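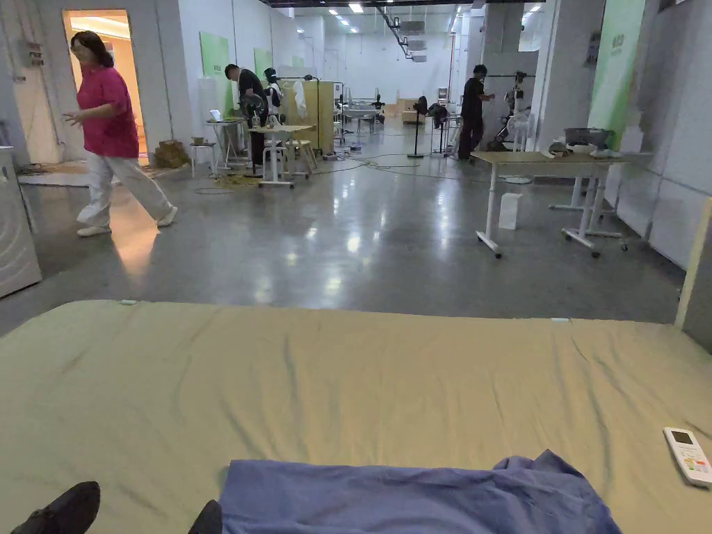 Bed station, blue garment on the sheet, robot arm on its stand farther back.

Floor Talk > Jobs and Machines > Moved from laundry work to teaching robots, my notes after April

muthoni_okoth
Posted June 21, 2022
Hello everyone. I have read this board for a long time but I write seldom, so please be patient with my style.

Until April I worked at the Flarkik laundry, in the finishing room. We did hotel sheets, towels, and staff uniforms. In spring the company bought a folding line for the flat pieces and fewer hands were needed. Some of us got an offer to change to Testa, where they collect hand movements for household robots. I said yes. The pay per hour is a little better, the bus ride is worse.

The work is like this. You wear a camera on the head and hold a gripper in each hand. You get a task on a card, for example "take the shirt from the bed, fold it, put it down at the foot end." You do it with the grippers only. Then you spoil it again and do it again. The laptop person writes if the take is good or not. In a full day I am on 8 hours and the target is 200 takes, all tasks together.

What I want to discuss is what this did to me as a worker. In the finishing room I was fast. I did not think about my hands, I thought about dinner. Now I must think about every finger, and I have only two on each side. A shirt which took me a few seconds at Flarkik takes so long now that in the first week I wanted to cry. The supervisor, Zlata Lysenko, told me slow is fine, but clean. I never before had a boss who asked for slow.

Also it is strange to fold something well and then open it and throw it on the bed so that it is
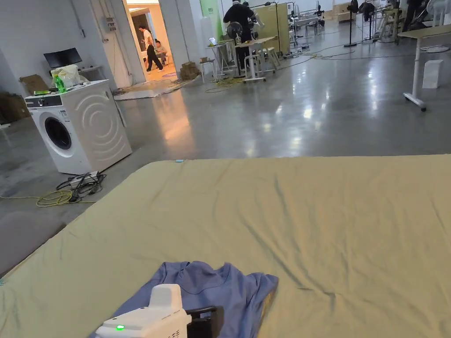

messy enough for the next take. There is even a rule for the mess. It must be a different mess every time, otherwise the data is too similar. My mother laughed very much when I explained this to her.

My questions for people who went through something like this:

1. Did your wrists become used to the weight, and after how long?
2. Do you count yourself as part of the old trade or as a new one? The union form has no box for me.
3. Did you feel bad toward the colleagues who stayed behind?

Thank you for reading.

wbright_nights
Welcome to the board, Muthoni. Wiremu here, warehouse side, nineteen years on it.

I will say the hard thing first. You are showing the machine how to do the job you had. When it has learned, why would they need the laundry room, and why would they need you? At our place in Fudville the pickers wore sensors on the wrist for a season. Everybody was told it was for safety. The next year the targets were set from those numbers.

I don't blame you for taking the money. But please read what you signed. Who keeps the recordings, can they use them to measure you, and do you get anything when they sell the result?

tamara.bratu
I do not agree with Wiremu completely. I do the same kind of work as Muthoni, another city, other company. The machine which took the laundry jobs was the folding line, and nobody had to teach it with grippers. It is rollers and air. These are two different stories and we should not put them in one pot.

To the wrists: for me it was 3 weeks. Before that I put a cold towel on them each evening. Ask for the strap to be adjusted on both hands. When it sits too far forward you carry the whole weight with the thumb, and then it hurts up to the elbow. And change the height where you work! A bed is low. I asked for every second hour at a table and they gave it to me without discussion.

wbright_nights
Tamara, rollers and air took the flat pieces. The shirts are still done by hand because the rollers can't do them. What is Muthoni folding all day? Shirts.

tamara.bratu
Yes. That is a fair point and I don't have a nice answer to it. I only say that a robot which folds one shirt in two minutes is not going to empty a finishing room next year.

muthoni_okoth
Thank you both. I looked at my contract last night. The recordings belong to Testa. It says they may be used "for quality purposes" and I am not sure if this includes measuring me. I will ask.

About the room, because Tamara asked me in a message how our place is arranged. It is one big hall with a shiny gray floor. The bed is at one end, there is a washing machine not far from it, then tables farther back with the laptops and stools. People work at different tasks at the same time and you hear all of them. In the laundry it was loud from machines, and you could not talk. Here it is talking all day, and in the beginning I found this more tiring than the noise.
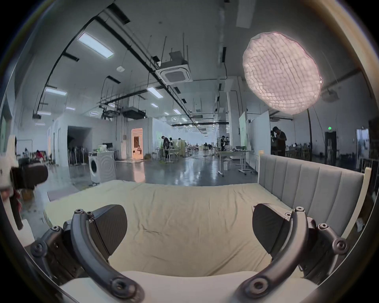
Gripper over the mattress, the round softbox light on the right.

The lights are my small complaint. With the ceiling panels plus the big lamp I have dry eyes in the evening. I also learned to look where I walk, there are cables on the floor and with a gripper in each hand you cannot catch yourself so easily.

miro_z
I write from the other side of the table, so be kind. Miroslava Zinchenko, I check takes for a team that uses Bravitus for the labeling. Not Testa.

Some things that may help, and some that may annoy.

We can see very quickly who did textile work before. The former laundry and tailor people find the seam first and pull from there. Everybody else grabs in the middle and hopes. So when Muthoni asks if she belongs to the old trade, from what I see on the screen I would say yes. It is the old knowledge through a bad pair of gloves.

But it is also true that this knowledge is not paid for. On our team a student who learned for one afternoon gets the same hourly rate as a woman who folded for twenty years. I raised it with my manager. The answer was that there is no category for it. I find this wrong and I said so.

On measuring: our tool shows takes per operator and the share that is rejected. It was made to find broken equipment. Of course after some time a manager looked at it and saw people. So Wiremu is right to warn. Ask for the answer in writing.

wbright_nights
"Made to find broken equipment." I could have written that line myself, word for word, about the wrist sensors. Thank you for saying it openly, Miroslava.

zlata_l
Muthoni told me about this thread, and said I may answer. I am the supervisor she mentions. I speak for myself only.

The number 200 is a plan for the hall and it should not be a whip for one person. I know it does not always feel this way. When the big garments are on the card nobody reaches it and I don't write anybody up for this. I did the takes too before I became supervisor, over 1000 of them with one type of towel, and I still fold my own towels at home in that way without wanting to.

What changed for me in this work is that I don't look at speed anymore, I look at tiredness. A tired person closes the gripper too early, and then we must throw the take away. So a break costs us less than no break. In my old job I could never win this argument. Here I can show it.

For Wiremu: I do not know what will be in five years. I will not promise anybody something I don't know.

muthoni_okoth
I did not expect that she would really write, now I must behave.

I want to add one more thing about how the day feels, for those who think about such a change. We have a left and a right gripper and they carry a kit number, ours on the bed has been kit23 this week. With other kits the left one closes a little softer, with this one I have to press more decidedly. After lunch my hand remembers it by itself. In the laundry I had the same with the old press, everyone knew it needed a push with the hip. So maybe the feeling for a tool moves with you, even when the job is gone.

With the remote control task it is different. It lies on the bed, flat and smooth, and you must get the finger pad under the edge. None of my years in the laundry help me with that. There the students are better than me and I have to ask them how they do it, which at my age is not so easy, but they are friendly.

To question 3 nobody answered and I understand why. I met two of my old colleagues on Sunday. One of them asked me if the robot already folds better than her. I said no, it does not. She said "then don't teach it too well." She was smiling, but only a little.

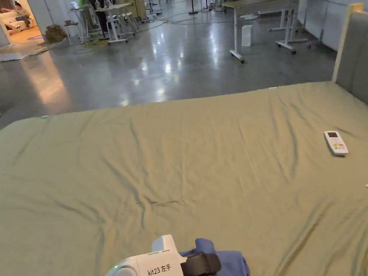
Re: question 3

tamara.bratu
I will try. Yes, I felt bad, for some months. I came from a sewing room where most of the women stayed. What helped was to keep going to the Thursday coffee and to tell them exactly what I do, also the silly parts. When I didn't tell, they imagined something much worse.

Re: question 3

wbright_nights
I never moved, so I can only speak as one who stayed. We were not angry at the ones who went to the new jobs. We were angry that only some were asked, and no one explained how they chose. If your old colleagues want to get in, can you find out whether Testa takes more people from Flarkik? That would be worth more to them than an apology.

Re: question 3

muthoni_okoth
I will ask Zlata tomorrow, and also about the "quality purposes." I will write here what they answer.

Re: question 3

miro_z
Please do. And ask her about the lamp. If the eyes are dry in the evening it is probably too close to the bed, ours was moved back and the pictures were still good enough.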